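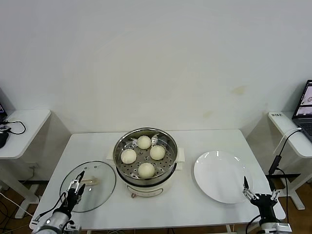
Drahomíra Charvát
Product guides writer, Flirinik kitchen range

Section 4: Setting up and steaming buns

Read this section with the Flirinik electric steamer on the table where you plan to use it. The steps apply to plain and filled round buns, fresh or frozen. For vegetables and fish, use the times in the chart inside the back cover.

Choosing the spot

1. Put the steamer near the centre of a level table. Leave a hand's width clear at both side handles.
2. Keep one side free for the lid and the other for the serving plate. Left-handed cooks can swap them.
3. Plug in at the wall last, after the water and the basket are in.

Caution: Do not run the steamer under wall cupboards or shelves. The rising steam will lift paint and swell the edges of the cupboard doors.

Laptops, tablets and phones

Plenty of people read this guide from a screen while they cook. Put the screen on a separate surface and turn it so you can read it from where you stand. Close it, or move it further off, before you lift the lid.
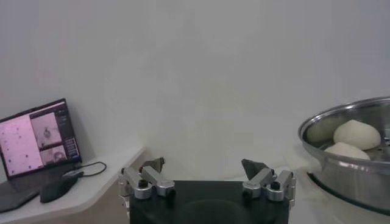
Fig. 2. Open laptop and mouse on a separate white surface.

Note: Run any charging cable flat, well clear of the steamer's own cord. A cable that hangs over the front of a bench will catch on an apron pocket sooner or later.

Loading the basket

4. Fill the base with cold tap water to the line. Do not use hot water to save time, as the element may cut out early.
5. Wipe the perforated tray with a little oil, or line each bun with a square of baking paper. Do not cover the whole tray with paper. The holes have to stay open.
6. Seat the basket inside the rim and press down lightly until it stops rocking.
7. Place the buns with gaps between them. With 4 buns, set one at the back, one at each side and one at the front. Fresh dough swells as it steams, and buns that touch will tear when you pull them apart.

Steaming

8. Fit the glass lid. If it sits crooked, turn it a little until it drops into the rim.
9. Switch on and wait until steam comes steadily from the vent holes. Start timing from then.
10. Steam fresh buns for 11 minutes. Frozen buns need longer, depending on size and filling. See the Ketero frozen range sheet if one came in your box.
11. Switch off at the wall and leave the lid on for a couple of minutes. Opening it straight away can make the tops wrinkle.

Caution: Tilt the lid away from you, so the steam leaves on the far side. Hold it by its handle only. The glass and the metal rim stay hot well after the power is off.

Serving

12. Lay the lid flat on the table. Condensation will run off, so put a tea towel underneath if the table marks easily.
13. Lift the buns with tongs or a wide spatula and move them to a dry plate. Warm the plate first if you are serving slowly.
14. For a second batch, check the water level before you reload.

Note: Empty the base once it has cooled. Water left overnight leaves a chalky ring, and the ring is much harder to shift by the third or fourth time. Descaling is covered in Section 5.

Steps 5 and 7 were revised in September with corrections from Igor Říha.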